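Working alongside the tidying robots: your questions

Updated 2023-07-03

Why did Davilura bring in automation?

Our crews clear and repack the contents of people's homes, and the small stuff takes forever. Tape, bottles, boxes, cables, bags! The Indosance project started in March to teach machines that part of the work, and we love how it's going.

Who teaches them?

You do! Crew members pick things up with a hand-held gripper that records each grasp, and those recordings become training material. Tsion Yimer's crew has logged 569 pickups so far (our target is 2000), and they've gotten really good at it.

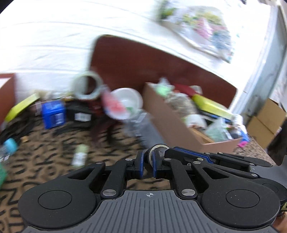

Do I need any technical background?

None at all. Training takes two mornings with Mitiku Derese, and most of it is practice: slow approach, steady squeeze, clean release. If you can pack a box, you can do this.

Will my hours be cut?

No. Recording time is paid at your normal rate, and the five people on the pilot kept their full schedules. What changes is the mix, with less bending and sorting and more time planning the job and talking with the customer.

What if I'd prefer to stay on regular packing?

Fine with us. Tell Saron Tekleab before the next roster goes up.

Can I suggest items to record?

Please do, the odder the better. Drop a note in the Clumard folder or catch Tiruwork Wubshet at the depot.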